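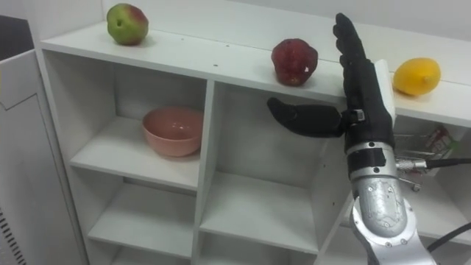
Two weeks with the Wakance hybrid

July 4, 2023

I finally got to spend real time with a car I've been curious about since the spring! My cousin Parviz Amini picked up a Skivum Wakance in June, the hybrid one with the small battery and the tall rear hatch, and when he flew off to see his parents he left me the key and one instruction: drive it. So I did. I put 1,044 miles on it, a lot of them on the highway up to Urkeck and back, and I've been boring everybody with it ever since.

I should say where I'm coming from. My own car is a gas hatchback that I love and that drinks like a much bigger car. I've been going back and forth between a hybrid and a full electric for ages, and I rent, so there's no plug where I park. A regular hybrid that never needs plugging in has always sounded like the dull choice to me. I take that back.

The first thing that won me over was how it pulls away from a stop. You roll off on the electric motor, no noise except the tires, and then the engine joins in somewhere past the end of the block. On a flat road you can hardly feel it happen. On a hill you can, and the engine does get a bit shouty if you put your foot down (the on-ramp by the lumber yard had it howling), but it settles as soon as you ease off.

Then there's the braking. It took me a couple of days to get used to the pedal, which feels a little wooden at the top, and after that I turned it into a game. Coming down the long grade out of Urkeck I watched the battery gauge climb the whole way and was so pleased with myself that I missed the turn for Mazandarani, the bakery, and had to double back. Worth it for the almond cookies.

Now, the gripes, and there are a few. The rear window is a slot. The touch screen puts the seat heaters two menus deep, and in June I didn't care, but I would in January. The spare tire is gone too, replaced by a can of sealant and a little pump. Homa Mahmoudi came with me for the Urkeck drive and she is tall, and she said the front seat was great and the back seat was fine "for a sandwich."
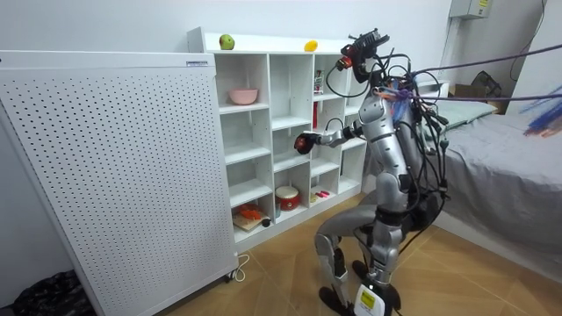
What it cost me in gas

I filled up 2 times in all, which still makes me grin. The longest stretch between fill-ups was better than 400 miles, and the needle wasn't even on the red! I kept the air conditioning on the whole time, and I had a bike in the back for half of it with the seats folded.

Around town is where it shines. On the highway the gap with my old hatchback gets smaller, so if your life is all interstate you may want to do the math before you get excited. Mine is mostly errands, school pickup and the odd weekend away, and for that kind of driving I can't think of much I'd change apart from that rear window.

Parviz is back now and has his car again, washed, with a full tank and a bag of cookies on the seat. He paid 1,000 over sticker to jump the wait list, and I'm not doing that. I've put my name down at the dealer for the blue one, and they say they'll call in the fall.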